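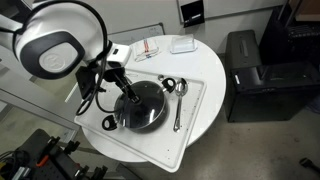
Most of my cooking mistakes with rice and lentils came from lifting the lid too early. I learned to cook from my aunt Shirin Ranjbar, and she had one rule for a pot on low heat: you put the lid, you go away, you come back when the time is finished. I have written down my notes on lids, steam and small measures, as my neighbours keep asking me for them.

## Keeping the steam inside

Every time the lid comes up, steam goes out and the cooking becomes longer. With a glass lid there is less temptation, but glass becomes cloudy and people lift it anyway. Wipe the outside with a cloth and look from the side.

For white rice I leave the pot on the lowest flame and then let it rest with the heat off for ten minutes. For brown lentils I set the timer to 40 minutes and taste only at the end. Old lentils need more. If yours have been in the cupboard since last May, soak them first.

When you do open it, tilt the lid away from your face, so that the far side rises first. The water inside the lid should run back into the pot and not on your wrist. If you are making rice, do the opposite: lift it flat and quickly and carry it to the sink, or the drops will make the top layer wet and heavy.

## When the knob is loose

A knob on a lid is usually held by one screw from below. Turn it with a screwdriver when the lid is completely cold, and stop when you feel resistance. Too tight can crack the glass. If the knob turns with the screw, hold it with a rubber glove. Keep the old washer, it is difficult to buy alone. 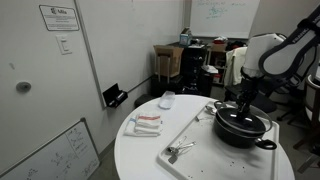 Small spoons are the other thing I want to mention. Colleen Li, who lives upstairs, used a normal teaspoon for salt during years and her soup was different every week. A level measure solves this. Fill the spoon over the jar and pull the back of a knife across it — never over the pot, where one shake of the hand is enough to spoil the dinner.

- Dry things first, oil after. Then you wash the spoons only once.
- Dry them well before they go back in the drawer, especially where the handles join.
- For turmeric keep one old spoon that you don't love.

## Stains and burnt bottoms

Cover the burnt part with water, add 4 spoons of bicarbonate and warm it gently with the lid on. Leave it until the evening. A wooden spatula will take off the most of it, and what remains comes away with a second round. I don't use steel wool on black pots.

The cloudy film on a glass lid is mostly lime. Warm vinegar on a cloth, five minutes, then rinse. Do the rim with an old toothbrush — grease hides there and it smells when the lid gets hot again.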